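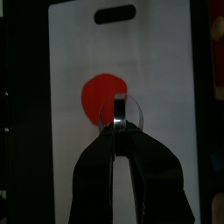 5.2 Unreported displacement during hook engagement

The most frequent fault in the two-arm trials was a displacement of the target that no part of the control software reported. The policy approached, closed the gripper, registered a finger width consistent with a grasp, and moved on to the next subtask, although the hook had shifted on its support or the fingers had closed on nothing but its curved lower part. Of the 112 trials in the hook series, the final state disagreed with the logged state often enough that we stopped using the log as a measure of success and scored every trial by eye. The geometry of the approach explains part of this. In Fig. 3, upper panel, the black fingers already hide the lower part of the metal hook while the gripper is directly beneath it, so the wrist view loses the contact region at the point in the approach where it is needed. The clear disc behind the hook adds to the difficulty. Only its rim returns a usable edge, and where it overlaps the red circle the segmentation model tended to assign the disc and the circle to a single region. The estimated hook center was then pulled toward the center of the circle, and the commanded approach inherited the error.

We first suspected wrist calibration. Kallio repeated the hand-eye procedure on both arms and found no change that would account for the offset. Replacing the segmentation output with a manually entered hook position removed most of the lateral error but left the false grasp reports in place. The two problems were therefore treated as separate faults, the first in perception and the second in the grasp check.

The grasp check inherited from the Fondlow controller compares finger width with a fixed threshold after closure. It has no term for motor current and none for motion of the target during closure. With a rigid, well-supported object this is adequate. With a thin hook the width at a correct grasp and the width at a partial grasp differ by less than the encoder noise, and the check passes in both cases.

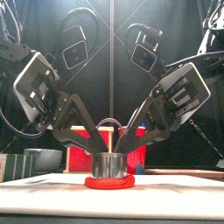
A related fault occurred when both arms worked on the same object. Each arm ran its own instance of the check, and neither instance had access to the state of the other. When the two grippers converged over a small metal cup, as in Fig. 3, lower panel, contact between opposing fingertips produced the same width reading as contact with the rim. The polished surface of the cup made matters worse, as reflections of nearby red objects were at times labeled as part of the coiled rope under it. Tillman traced two emergency stops to this condition. In both, one arm began to lift while the other was still closing, and the joint torque limit was reached before the supervisor process had received either message.

The supervisor polled at a fixed interval and did not timestamp the messages it received. We replaced polling with an interrupt from each arm, added a current term to the grasp check, and required agreement between arms before any lift. A minimum separation between opposing fingertips is now enforced in the Tevis planner, and a violation halts both arms. The torque limit was left unchanged.

Fig. 3. Task stages at which the faults occurred. Upper: wrist view of the approach to the hook. Lower: fixed view of both grippers above the cup.

The revised check was not evaluated on transparent or soft targets. The occlusion described above also remains, as it follows from the position of the wrist camera relative to the fingers. A second fixed view at hook height would reduce it but was outside the scope of the present setup.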